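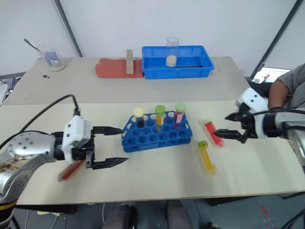

파란 시험관 꽂이와 적갈색 액체가 든 시험관

말은 왜 쇠로 된 신발을 신을까?

여러분은 신발이 작아지면 새 신발을 사지요. 말은 반대입니다. 신발은 그대로인데 발이 자꾸 자라요. 그러니 신발 가게에 갈 일은 없고, 대신 신발 가게가 말을 찾아옵니다. 트럭을 몰고, 모루와 망치를 싣고요.

말의 발끝을 감싼 딱딱한 부분을 발굽이라고 합니다. 발굽은 여러분의 손톱과 같은 '케라틴'이라는 물질로 되어 있어요. 말하자면 말은 하루 종일 발톱 끝으로 서 있는 셈입니다. 따라 해 보고 싶은 사람도 있겠지만, 발레 선생님들이 왜 그렇게 엄격한지 금방 알게 될 거예요.

들판에 사는 말은 넓은 땅을 걸어 다니면서 발굽이 저절로 닳습니다. 그런데 사람을 태우고 단단한 길을 다니는 말은 발굽이 자라는 것보다 빨리 닳기도 해요. 그래서 사람들은 발굽 밑에 쇠를 댔습니다. 이 쇠를 '편자'라고 부릅니다. 알파벳 U처럼 생긴 바로 그것이에요.

못을 박는다고요?

네, 박습니다. 비명을 지를 필요는 없어요. 손톱 끝의 하얀 부분을 깎을 때 아프지 않지요? 발굽의 바깥쪽 벽도 그렇습니다. 신경이 없어서 거기에 못을 박아도 말은 아픔을 느끼지 않아요. 다만 조금만 안쪽으로 들어가면 신경과 핏줄이 있는 살아 있는 부분입니다. 그래서 아무나 망치를 들면 안 되고, 오랫동안 배운 사람만 이 일을 합니다. 이런 사람을 '장제사'라고 해요.

홀란다 승마장에 오는 장제사 물루게타 게브레차디크 아저씨는 먼저 말이 걷는 모습부터 봅니다. 그다음 말 옆에 서서 다리를 들어 올리고, 낡은 편자를 떼어 내고, 길게 자란 발굽을 깎고, 줄로 평평하게 다듬습니다. 새 편자는 불에 달구어 두드리거나 찬 채로 두드려서 발굽 모양에 맞춰요. 발굽을 편자에 맞추는 게 아니랍니다. 여러분의 발을 신발에 맞추려던 삼촌이 있다면 알려 드리세요.

달군 편자를 발굽에 살짝 대 보면 연기가 피어오릅니다. 머리카락 타는 냄새가 나는데, 머리카락도 케라틴이니 당연한 일이지요. 승마장의 말 네메르는 이때 하품을 합니다. 옆 칸의 아네티는 아저씨의 모자를 노립니다. 아저씨는 지금까지 모자를 2개 잃었습니다.

발굽을 뒤집어 보면

발바닥 가운데에 세모난 부분이 있습니다. 우리말로는 '제차'라고 하는데, 영어 이름은 '프로그', 그러니까 개구리예요. 폴짝 뛰지는 않습니다. 고무처럼 탄력이 있어서 발이 땅에 닿을 때 충격을 덜어 줍니다. 제차 양옆의 홈에는 흙과 돌멩이, 그리고 말이 밟을 수 있는 온갖 것이 낍니다. 마구간에서 밟을 수 있는 것이 무엇인지는 상상에 맡길게요. 그래서 말을 타기 전과 탄 뒤에 꼭 '발굽 파개'로 파내 주어야 합니다.

모든 말이 편자를 신나요?

아니요. 발굽이 튼튼하고 부드러운 땅에서 지내는 말은 맨발로도 잘 삽니다. 앞발에만 신는 말도 있어요. 말은 몸무게를 앞다리에 더 많이 싣거든요. 고무로 만든 말 장화도 있는데, 벗기고 신길 수 있어서 편합니다. 진흙탕에서 한 짝을 잃어버리는 말이 있다는 것만 빼면요. 이 점은 여러분과 비슷하네요.

편자를 신든 안 신든 발굽은 계속 자라니까 몇 주마다 다듬어 주어야 합니다. 어느 쪽이 좋은지는 장제사와 수의사가 말을 직접 보고 정해요.

낱말 풀이
편자: 말발굽 밑에 대는 쇠
장제사: 발굽을 다듬고 편자를 다는 사람
제차: 발굽 바닥의 세모난 부분
모루: 쇠를 올려놓고 두드리는 받침. 무거우니 발등에 떨어뜨리지 마세요.

글: 버디 티보도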